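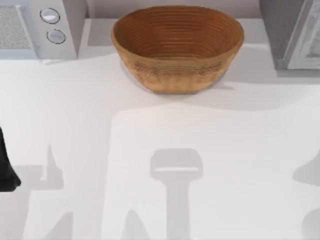
Gillanville kitchen cell gets a tune-up, on screen first

GILLANVILLE: The two-armed kitchen cell at Mendham is being set up again this March, and so far not a single screw has been turned. The whole job is happening in simulation, on a white counter with one woven basket on it and no crumbs whatsoever.

Skolla, the firm that looks after the cell, rebuilt the bench as a computer model after the real arms kept parking where they blocked the overhead view. Moving a park position on the floor means 70 minutes of lockout, paperwork and standing about. In the model it takes 2, and you can do it with a coffee in your hand. 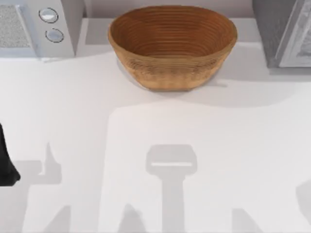 The lighting has had its share of attention as well. Arm shadows fall across the near half of the counter, and Skolla wants them kept in, as the real ceiling lamps are no kinder. Staff have worked through around 290 combinations of lamp angle and park position, and have opinions on grey they did not hold in February.

The settings go across to the real controllers once 15 clean runs are logged in a row. The count was at zero when we went to press.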